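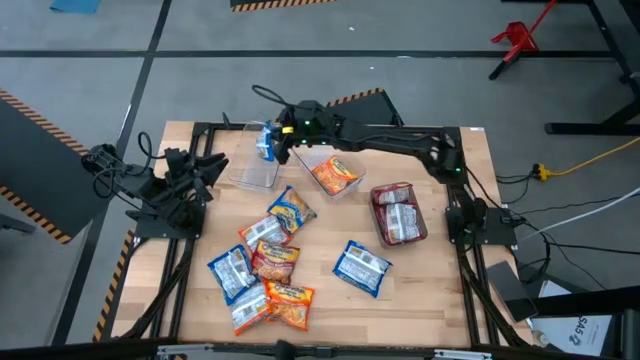

Toshiko Kudo: Are you filing by color or by flavor? I ask before anything else, as two of the noodle makers changed their wrappers in February and the same soy broth now comes in two colors. If the packets go into the containers by color, your count will never match the list, however many times you redo it.

Natsumi Nagano: By color! Oh no. But also, great, that's the first thing anyone has said that would explain the soy numbers. I'll add it to the log below and keep going.

Ticket: Noodle shelf count off after re-sorting
Opened by: Natsumi Nagano
Opened: July 31, 2021
Area: Dry goods, instant noodles
List kept in: Codix
Status: Resolved, one item left open

What's wrong
The Codix list says 50 packets of instant noodles. I keep getting 43. I've gone through the shelf, the overflow box and the bag behind the door. It's a lovely big stash, lots of flavors I had never tried before this job, and I'd really like the list to be right before the Sfakianakis order goes in, or we'll end up with a mountain of one kind and no shrimp.

What we sort into
Tall clear container: meant for packets standing on end
Short clear container: packets lying flat
Maroon tray: open ones up front, the grab-and-go kinds
Table: anything not placed yet

I work in small batches on the wood table so I can see every packet face. Much better than digging around in the shelf, try it if you haven't.

Step 1. Recount without the list open
Same answer, 43. I did it with the list closed so I wouldn't talk myself into the bigger number. Good news in a way, my counting is steady.

Step 2. Look for packets stuck together
Kimie Maruyama suggested this one. The wrappers with the long crimped ends catch on each other and two can pass for one, mostly when they're lying flat. I lifted each one and gave it a little shake. Found one pair. That makes 44, so I'm writing 44 from here on. Small win but I did a lap of the table.

Step 3. Check the multipacks
Kimie again: "When I scan a five-pack, Codix asks single or multi. If you tap past it too fast it adds five and then one more." I went back through the scan history. It happened twice. Took those two extras off the list, so the list is now 48. Gap is four.

Step 4. Sort by flavor, not wrapper color
(Toshiko's point.) Pulled everything back out and started over, reading the names this time. Wow, does this change things. What I had been calling "the blue ones" was two different soups. Red on white and white on red were not the pair I thought they were either. The total doesn't move, obviously, but the soy line and the seafood line in the list both came right straight away, and that leaves the whole gap sitting in one line: Jakari spicy.

Sachiko Mizuno: Jakari spicy, did you look in the samples drawer? I took some up for the tasting table and put the leftovers in there. Should be a few. Sorry!!

Natsumi Nagano: Running to look.

Step 5. Samples drawer
Three Jakari spicy, all sealed, all in date. Sachiko, you are forgiven forever. Total on hand 47, list 48. One to go.

Step 6. The last one
Still missing. I checked under the shelf liner, inside the tall container's lid, and in the recycling in case somebody had lunch and forgot to write it down. There's a wrapper in there but I can't prove when it was eaten. I'd put my money on lunch. Marked one as "used" in Codix with a note and the list now says 47.

Second problem, same ticket (please don't make me open another, I have momentum)

The tall clear container. I love that you can see through it from the side, but when there are only a couple of packets in it they slump down the wall and end up folded on the bottom, and the noodles get broken at the corners. The short one is fine. The tray is fine.

Toshiko Kudo: Mine did that too. Is it the Somstead one or the older kind?

Natsumi Nagano: No sticker on it that I can find, so I can't tell you. Does it matter?

Toshiko Kudo: Only for the divider. The Somstead divider is 17 cm across and it won't sit in the older ones without trimming. You can cut a piece of cereal box and get the same result for free. Fold it into a Z and stand it in the middle.

Step 7. Cardboard Z
Made one out of a cracker box. It works so well! Packets go down either side of it and stay on end, even with just one in there. Names face out, so you can read them through the wall and don't have to lift anything. I put the thicker ones in the back section and the thin rice noodle kind in front.

Step 8. How many is too many
Kept adding until they got tight. Roughly 20 fit if they're the flat square sort, and after that the bottom ones start getting squeezed and the crimped ends bend over. I'm going to stop well short of that. The round bowl-shaped bricks want to lie down, so they stay in the short container or the tray.

Sayaka Hirano: Could we put the dates on the cardboard? I always pull from the front and I know I'm taking the new ones.

Natsumi Nagano: Yes! Wrote OLD on one face of the Z and NEW on the other. Take from OLD. When OLD is empty, move the NEW ones across and refill. I used the fat marker so you can see it from the door.

What fixed it
Two multipack scans with an extra single each, taken off the list
One stuck pair, separated
Three spicy in the samples drawer, brought back
One packet marked used
Flavor lines corrected by reading the name on each packet
Cardboard Z in the tall container

For whoever does the next count
Empty the containers first, all of them, even if you can see what's in there. Turn every packet face up. Read the name. Put the unsure ones at the near edge of the table and come back to them. When Codix asks single or multi, wait for the little tick before you scan again.

Left open
Shrimp. We have fewer than I'd like and I don't know if the Sfakianakis order can still be changed. Kimie is calling them.

Kimie Maruyama: Called. They can swap one case of chicken for shrimp if we tell them before noon tomorrow. Do we want that?

Natsumi Nagano: YES please. And if they have the lime one, that too.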